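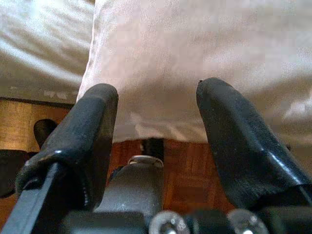
# Drellby 8 Woven Shade Fabric

Drellby 8 is a plain-weave polyester fabric for roller shades, flat panels and room dividers. It is sold by the running yard or cut to size. The number in the name refers to the yarn group and has no bearing on weight or openness.

## Construction

- **Fiber:** 100% polyester, solution dyed
- **Weave:** plain, balanced
- **Backing:** none
- **Finish:** heat set, antistatic
- **Colors:** Chalk, Oat, Pale Gray, Slate
- **Edge:** ultrasonic cut on cut-to-size orders, woven selvage on yardage

The two faces are identical. Mark one face with removable tape before cutting if several panels will hang side by side, and keep the roll direction the same on all of them. Turned panels can differ in tone under side light.

## Light and privacy

The fabric diffuses daylight and does not block it. At night, with lamps on inside, outlines can be seen from the street through Chalk and Oat. For bedrooms, pair it with Grornach blackout lining, ordered separately. The lining hangs on its own rail and must not be glued to the face fabric.

## Hanging

Flat panels are supplied with a hook-and-loop strip sewn to the top edge. Fit the matching strip to the carrier, press the panel on from the center outward, and let it hang for a day before trimming the hem. Bottom bars are available in white or mill aluminum and slide into an open pocket.

Roller shades fit Hegarty tubes with a standard adhesive channel. Other tubes can be used if the channel takes a flat spline. Wide shades need the heavy tube; a light tube will sag in the middle and the fabric will track to one side.

## Care

Dust with a soft brush or a vacuum on low suction. Spot clean with cool water and mild soap, blotting only. Panels can be hand washed and hung damp. Do not tumble dry, bleach or dry clean. Fold creases drop out after steaming from the back at low heat. Assembled roller shades must not be put in water.

## Ordering

Cut-to-size panels are made to the width and drop given on the order form, in that order. Measure the opening at top, middle and bottom and enter the smallest width. We make no deduction for clearance on panels. On roller shades we deduct for the brackets, so enter the full recess width.

The minimum order for yardage is 2 yards. Custom colors start at 1,000 yards and need a signed lab dip. Custom yardage cannot be returned.

Samples and dye lot matching: Impi Honkanen, Flikbridge sample desk. Quote the lot number printed on the selvage or the panel label. Trade accounts and tube compatibility: Joni Peltonen.

Page revised 2020-01-17. Oat replaces Linen in the color list. Remaining Linen stock will be sold by the yard until the end of March.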